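Patchwork tablecloth or runner in pink and yellow - how do I lay out the squares?

Falluso
Posted 23 February 2020

Hi all! I've got a big bag of cotton squares in pale yellow, peach, hot pink and magenta (125 of them, all the same size) and I want to make a tablecloth for my sister's birthday in September. Do I plan the layout on paper first, or just go for it? Every time I try "random" I end up with three magentas in a clump. Also, do I need to wash the fabric before I sew?

Ralura

Just go for it! Put them in a pillowcase and pull them out blind, then swap any that bother you. I never wash first and mine are fine.

Tiburcio Manríquez

Oh, I love this kind of project! I'd wash first, at least the pinks - magenta can bleed onto pale yellow and it's heartbreaking after all that sewing. Throw in a scrap of white and see if it comes out pink.

For layout, spread everything on the floor and leave it there overnight. Clumps are okay, really. A few bigger blocks of one color give your eye somewhere to rest, and a totally even mix can look like confetti from across the room. Squint at it, or look from the doorway. Sew in rows, press the seams of each row in opposite directions, and the corners will lock together beautifully.

Warm pinks and yellows against plain walls:

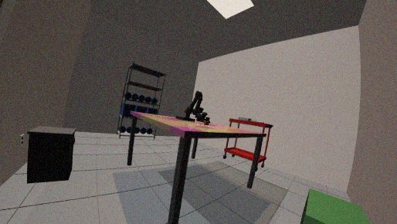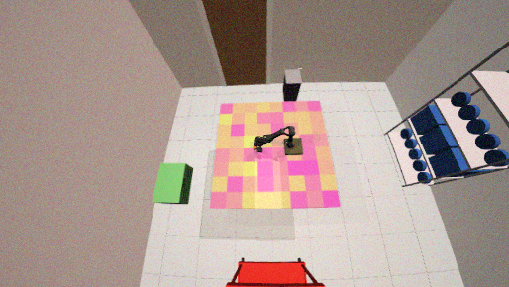
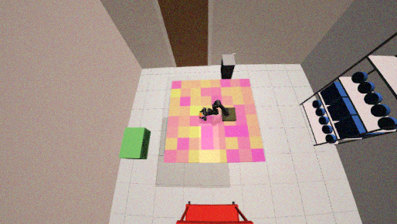
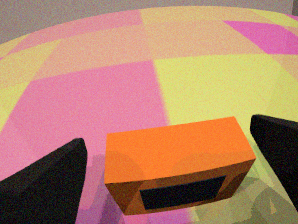

Michailidis disagreed about leaving it on the floor overnight, saying that anyone with a cat should pin the squares to an old flannel sheet and hang it up instead. Press before you measure for the border, too, or you'll cut it 20 mm short like I did.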